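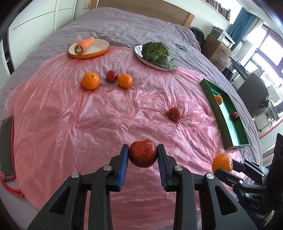 2021년 3월 11일

아침에 눈을 뜨자마자 비가 오는지부터 내다봤는데 다행히 안 왔다. 어제 신발이 다 젖어서 밤새 신문지를 넣어 두었더니, 왼쪽은 말랐고 오른쪽은 아직 눅눅했다. 그래도 그냥 신고 나갔다. 회담장까지 걸어가는 길이 이 출장에서 내가 제일 좋아하는 시간이다. 빵집 앞을 지나고, 다리를 건너고, 건너편 언덕에 아직 눈이 조금 남은 것을 보고, 그러다 보면 벌써 그루버 회관의 초록색 문 앞이다. 문지기 아저씨가 오늘은 체온계를 들이대면서 "안녕하세요"를 했다. 지난달에 가르쳐 드린 말인데 발음이 부쩍 좋아졌다! 나도 이 동네 인사말로 대답했더니 억양이 틀렸다고 고쳐 주셨다.

회의는 늦게 시작했다. 바르네로 쪽 대표단이 서류 한 묶음을 숙소에 두고 와서 사람이 다시 다녀왔고, 그동안 요르키코 쪽에서는 창가에 모여 커피를 마셨다. 마스크를 내렸다 올렸다 하면서 마시는 모습이 이제는 하나도 어색하지 않다. 작년 이맘때만 해도 이런 식으로 협상을 하게 될 줄은 몰랐는데. 오늘 의제는 또 호수 북쪽의 조업 경계선이었다. 두 달을 꼬박 이 이야기만 한 것 같은데, 사실은 중간에 우편선 시간표 이야기도 했고 등대 수리비 이야기도 했다. 그래도 결국은 늘 그 경계선으로 돌아온다.

암브로스 바흐만 선생은 오늘도 양쪽 말을 끝까지 다 들으셨다. 이 양반이 조정을 맡은 뒤로 회의가 길어진 것은 사실이고, 통역하는 사람으로서는 목이 남아나질 않지만, 그래도 나는 이쪽이 좋다. 전에 맡으셨던 분은 말을 자꾸 중간에 끊으셔서 문장이 반만 들어오곤 했다. 반만 들어온 문장을 우리말도 아닌 말로 옮기는 게 얼마나 땀나는 일인지, 해 본 사람은 알 것이다. 바흐만 선생은 상대가 말을 마치면 물을 한 모금 마시고, 안경을 벗었다가 다시 쓰고, 그러고 나서야 입을 여신다. 나는 그 사이에 메모를 정리한다. 고마운 물 한 모금이다.

오전에 제일 시끄러웠던 것은 어선 숫자였다. 바르네로 쪽 초안에는 성수기에 최대 620척까지 허가한다고 되어 있는데, 요르키코 쪽에서는 그 숫자에 나룻배도 들어가는지 낚싯배도 들어가는지를 따져 물었다. 그런데 '나룻배'라는 말이 양쪽에서 조금씩 다르게 쓰인다. 한쪽에서는 사람을 태우는 배만 그렇게 부르고, 다른 쪽에서는 짐을 싣는 작은 배까지 다 그렇게 부른다. 나는 처음에 그걸 모르고 같은 단어로 옮겼다가 분위기가 이상해지는 걸 보고 얼른 손을 들었다. 통역이 손을 드는 건 별로 모양이 좋지 않다고 배웠는데, 바흐만 선생이 고개를 끄덕여 주셔서 용기를 내어 설명을 했다. 설명을 듣고 나서 양쪽에서 동시에 "아아" 하는 소리가 났다. 얼굴이 빨개졌지만 기분은 좋았다. 그래서 정의 조항을 따로 하나 두기로 했고, 그 문안은 실무자들이 오늘 밤에 쓰기로 했다.

점심은 회관 식당에서 먹었다. 보리 수프였고, 소금이 좀 부족했다. 프셰미스와프 브루벨 씨가 대각선 자리에 앉아서(마주 앉으면 안 되니까) 내 이름 가운데 글자를 어떻게 발음하느냐고 물었다. 내가 세 번쯤 천천히 말해 주니까 냅킨에 적었다. 나도 그 사람 이름을 우리 글자로 적어서 건넸더니 무척 좋아하면서 지갑에 넣었다. 법률 자문이라 회의 때는 조항 번호밖에 말하지 않는 사람인데, 밥 먹을 때는 딸이 키우는 거북이 이야기를 한참 했다. 거북이가 겨울잠에서 언제 깰지 몰라 온 식구가 조용조용 다닌다고 한다. 나도 어릴 때 외갓집 마당에 있던 늙은 개 이야기를 해 주었다. 쓰고 보니 둘이서 동물 이야기만 했네. 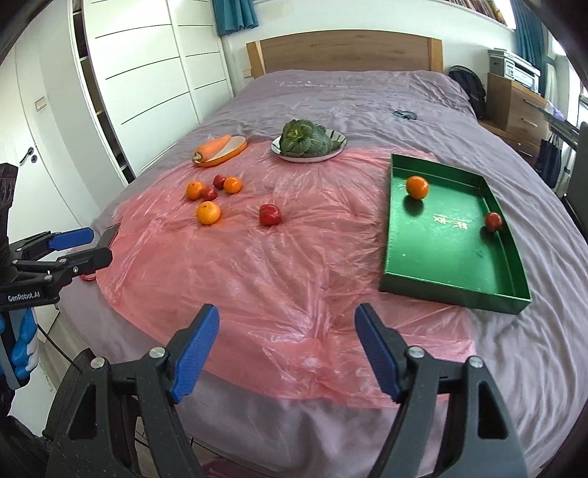
오후에는 5조를 다시 읽었다. 분쟁이 생겼을 때 누가 먼저 누구에게 알리느냐 하는 조항인데, 바르네로 쪽은 '지체 없이'라고 쓰자고 하고 요르키코 쪽은 시간을 못 박자고 했다. 한쪽은 못 지킬 약속을 적기가 싫은 것이고, 다른 쪽은 지난번에 안개 낀 날 배가 붙잡혔을 때 연락을 너무 늦게 받은 것이 아직도 서운한 것이다. 2월 회의록을 찾아보면 그날 이야기가 거의 같은 말로 적혀 있다. 요르키코 대표가 그 배에 탔던 사람들의 이름을 또 한 번 다 읽었고, 나도 또 한 번 다 옮겼다. 이름은 옮길 것도 없이 그대로 읽으면 되는데 이상하게 그 대목에서 목소리가 자꾸 작아진다. 바르네로 쪽에서도 아무 말 없이 듣고 있었다. 그러고 나서 그쪽 단장이 그날 연락이 늦은 것은 유감이라고 했다. '유감'이라는 말을 그쪽에서 먼저 꺼낸 것은 내가 여기 온 뒤로 처음이다. 나는 이걸 '안타깝다'에 가깝게 옮길지 '미안하다'에 가깝게 옮길지 잠깐 망설였고, 결국 사전에 제일 앞에 나오는 말로 옮겼다. 지금까지도 잘한 건지 모르겠다. 내일 바흐만 선생께 여쭤봐야지.

쉬는 시간에 지방지 기자들이 복도까지 들어와서 한바탕 소란이 있었다. 스쿨레오 호텔에서 양쪽이 따로 만났다는 소문이 도는 모양인데, 나는 그런 자리에 불려 간 적이 없으니 물어봐도 할 말이 없다. 기자 한 분이 그래도 표정이라도 보자며 나를 빤히 쳐다보길래 그만 웃어 버렸다. 마스크를 써서 눈만 웃는 꼴이었을 텐데, 내일 신문에 '통역관의 의미심장한 미소' 같은 게 나오면 어쩌나 싶다. 엄마가 보시면 오려서 냉장고에 붙이실 것이다.

저녁에는 숙소에서 엄마와 통화를 했다. 거기는 이미 한밤중인데도 안 주무시고 기다리셨다. 밥은 먹었느냐, 방은 따뜻하냐, 그 사람들은 아직도 싸우느냐, 하고 물으셔서 밥은 먹었고 방은 따뜻하고 싸우는 건 아니고 이야기를 하는 거라고 했다. 엄마는 그게 그거 아니냐고 하셨다. 아버지는 옆에서 호수가 얼마나 크냐고, 고기는 뭐가 잡히느냐고 그것만 궁금해하셨다. 송어도 잡히고 이름 모를 은빛 나는 작은 고기도 잡힌다고 했더니 튀겨 먹으면 맛있겠다고 하신다. 그 말씀을 들으니 갑자기 배가 고파져서 가방에 남아 있던 비스킷을 다 먹었다.

자기 전에 내일 쓸 단어장을 다시 정리했다. 나룻배 두 가지, 유감, 통보, 지체 없이. 실무자들이 정의 조항 초안을 새벽에라도 보내 주겠다고 했는데 아직 소식이 없다. 휴대전화 소리를 켜 놓고 자야겠다. 오른쪽 신발에는 신문지를 새로 넣었다.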